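4. Evaluation of the Tutel Bench Kit

4.1 Setup and task 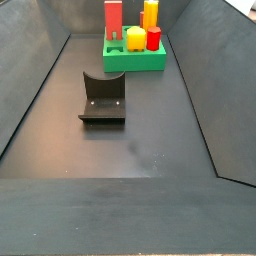
Figure 3. Work area of the Tutel kit with the foam shape-sorter base and pegs at the far end and the black holder in front of it.

Tarigan, reading an early draft of this section, objected that a kit sold for repeated peg insertion should be judged first on how well it resets itself, and only then on how often the peg goes in. We took the point. A buyer who has to walk over and put a block back by hand gains little from a high insertion rate, and most of the complaints we had collected from other groups were of this sort. The results below are therefore given in two parts, insertion and reset, and we do not merge them into one score.

The kit is sold by Kiltau as a ready-made bench package. The buyer receives the tray, the mounting hardware, a control computer and the task software, and supplies the arm. We bought ours through the normal sales channel and paid the list price. Kiltau had no part in planning the tests and did not see the results before we submitted them. The unit was installed at our Plevport site in January and used with the software version that came with it. We made no changes to the default motion limits.

The side walls of the tray slope outward from the floor (Figure 3). The vendor's manual says that this is meant to keep dropped parts within reach, and we tested that claim separately. The task uses a green foam base with shaped sockets and a set of red and yellow pegs. In each trial the arm picks one peg, moves it clear of the base, and tries to seat it in the matching socket. The software then judges the result from the camera image and starts the reset, in which the peg is brought back to its starting place.

4.2 Insertion

We ran 4000 trials in total. The software reported a peg as seated in 3446 of them. Two members of our group then went through the saved images and marked each trial by hand, without seeing the software's label. By this count the peg was fully seated in 2981 trials. The gap between the two numbers is the main finding of this section. In most of the disputed trials the peg was in the mouth of the socket but stood at a slight tilt, and the software accepted it anyway.

Foam adds to the problem. It gives under load, so a peg that is slightly off can be pressed part of the way in with no clear rise in force at the wrist. The manual suggests a force threshold for deciding when to stop pushing, but the suggested value appears to have been chosen for hard plastic parts. We kept it for all reported trials so that the figures reflect the kit as delivered.

The arch was the hardest shape. Its notch leaves only one orientation that works on a given approach, and a small error in rotation was enough to stop one leg on the rim. Rounded pegs were more forgiving. Tall pegs tilted more often than short ones when the grasp was high, and lowering the grasp point by hand in the settings file helped in a short side test that is not part of the totals.

4.3 Reset and dropped parts

A person had to step in 1106 times over the full run. The usual cause was a peg lying against a wall at an angle that the default grasp planner would not attempt. The slope did what the manual says in that pegs slid back toward the floor, but some came to rest in the corner where a side wall meets the front panel. The planner treats that corner as a keep-out zone — a sensible default for protecting the gripper, though it leaves the part stranded.

Kiltau offers a service plan that includes remote tuning of the planner. We did not buy the plan and cannot say whether it would reduce these stops. The settings involved are open to the user, and a lab with some programming experience could change them. The manual covers them in half a page and does not give units for two of the values.

4.4 Wear and upkeep

The tray panels stayed rigid and the joints did not open. Dust on the floor matters more than we expected, as the fallback detector in the software sometimes took light specks for part edges. We wiped the tray before each block of trials. Buyers who plan to run the kit overnight should budget for spare foam bases, which Kiltau sells only in sets together with the pegs.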